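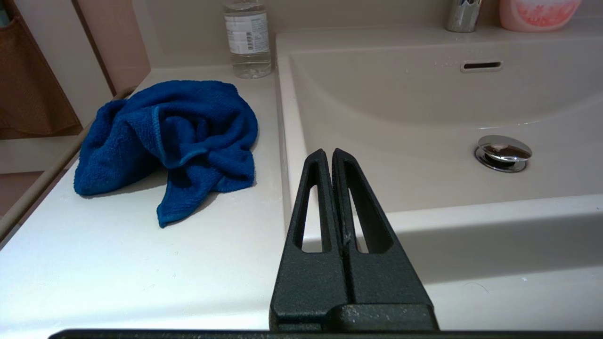 Week 7: The bathroom sink, or why I make you all clean one by hand

Okay, so this is the handout for the Thursday session of Housekeeping Basics. Bring it with you, and bring clothes you don't mind splashing. Last September I let people skip the reading and we spent half the class hunting for gloves, so please look it over first.

We're doing the one-piece vanity this week, the kind where the basin and the countertop are molded together. I love these. There's no rim sitting on top of the counter to catch gunk, and you can wipe straight from the flat part down into the bowl. What people forget is that the glossy finish scratches, and once it's dull it stays dull. So no scouring powder and no green pads, and if I see a razor blade near the basin I'm taking it away from you!

Clear the counter before you start. Bottles, cups, the towel you dropped there when you walked in — all of it goes somewhere else. (Kwesi Asamoah, who taught this unit before me, used to put everything in the bathtub. It works fine as long as you remember to take it out again.)

Then go in this order:

Rinse the bowl with warm water and let the hair and grit go where you can grab it.
Mix your cleaner. We use the Bemow concentrate, one capful to 1000 ml of water in the spray bottle. Label the bottle.
Spray the counter and the bowl, and wait 2 minutes. Yes, the whole 2 minutes.
Wipe the back of the counter first, then the front, then the inside of the bowl from the top down.
Do the overflow slot. A cotton swab or an old toothbrush gets in there, and you'll probably be sorry you looked.
Lift the pop-up stopper if it lifts, and clean underneath. Some of them need a quarter turn.
Rinse, then dry and buff.

A word about cloths. Microfiber is what you want for the last step, folded in quarters so you have fresh sides to turn to. A wadded-up cloth leaves streaks, and the hem can drag a line of water right across what you just dried. I keep blue for sinks and counters and never, ever let a blue one near the toilet. Wash them without fabric softener.

Chrome gets buffed last. Water dries into spots on a domed stopper faster than you'd think, so have the dry cloth in your other hand.

For next time, read Hortensia Ulloa's chapter on hard water and try her vinegar test on a faucet at home. We'll be doing shower doors, and I'll have the spare gloves in the supply closet, room 635.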